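Search or jump to…
Tags: bimanual, maintenance, cell-notes

# Borkham cell: setup and upkeep

Notes for the two-arm table cell at Sikodcombe. Teresa Sequeira wrote the first version; Dilwyn Mathias keeps it current. Recordings made in the cell are in the Prullumar set (173 episodes, 432 after the August release).

## Start of shift

1. Clear the table and wipe it with a damp cloth. No solvent.
2. Power the left arm, then the right. Wait for both to report ready.
3. Open both grippers and run `home_check`. A joint error above 5 counts means re-zero that arm.
4. Run the head camera check before placing any objects.

We use this site's cookies to remember your preferences. Accept | Settings

## Cables

Check the cable at each wrist with the arm at full reach. It should move freely and never pull tight over a joint cap. If it does, loosen the clip below the wrist and give it more slack — do not re-route it inside the shell.

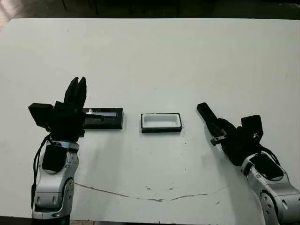 Log every change in `upkeep.csv` with your initials and the arm side. Glória Gouveia reads the log before each calibration.

## Grippers

Fingers are swapped as a pair at 3,775 cycles. After a swap, redo the open and close limits — old values will stall the motor. Spare fingers are in the Seixas drawer. Ask Marit Rønning for the key.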